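Old doctor's daybooks turn up, group wants help reading them
March 2022

Three casebooks kept by the town's first resident doctor have been handed to the Drurska local history group, and the search is on for people who can read his handwriting.

The books cover the years he practiced out of two rooms behind the feed store on Mill Street. Leather spines, one of them gone. They came out of a house on the north side when the family was clearing it ahead of a sale in December, and sat in a grocery bag until last month.

Sharada Sastry, who is running the transcription, has been through the first book and part of the second. She puts the total at 3,475 entries, going by the doctor's own numbering, which skips in places and in one spot goes backward.

"He numbered every visit, even the ones where he got there and the patient had gone out," Sastry said. "Most of it is fevers, broken arms, babies. Then you get a page about a horse."

Dr. Achari came to Drurska as a young man to look after workers at the Ultomia slate quarry. The quarry paid him a flat rate and took a few cents a week out of each man's wages to cover it. That arangement went sour within a few years, the men wanted to pick their own doctor, the company said no, and for one winter there were two doctors in town and not enough work for either. The second one left in the spring. Achari stayed, and was still seeing patients at 69. 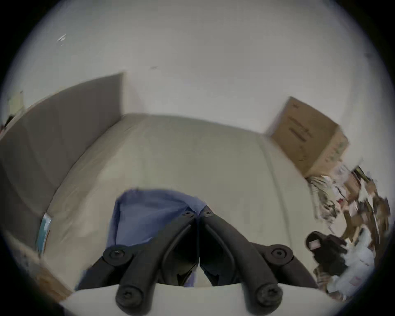
The second book is the one people will want to see. It takes in the typhoid season, when he was riding out to the quarry cottages every day and in places wrote down only a surname and a temperature. Thirty households are listed on a loose sheet tucked in at the back, with a mark next to some of them. Sastry doesn't know yet what the mark means. Could be deaths, could be bills paid.

There are accounts too. He took payment in firewood, eggs, once a stove. A good number of bills were never settled and he seems to have carried them forward from year to year, then stopped bothering.

His spelling of local family names is all over the place, so anybody searching for a great-grandparent should try a few versions. The group has put together a four-page sheet on his handwriting and abbreviations, called the Primer, and copies are at the library front desk. Free, but please bring it back if you don't end up using it.

Readers are asked to take on one page at a time. No experience needed. Pages are scanned so nobody will be handling the originals, which are being kept flat and out of the light untill the loose spine can be looked at.

Names of patients will be included in the finished version. Sastry said the group talked it over and felt enough time had passed, but families with concerns can get in touch before anything goes up.

The group would also like to hear from anyone with a photograph of the Mill Street rooms. The only one known shows the feed store and about half of the doctor's door. Leave word at the library, open late Thursdays.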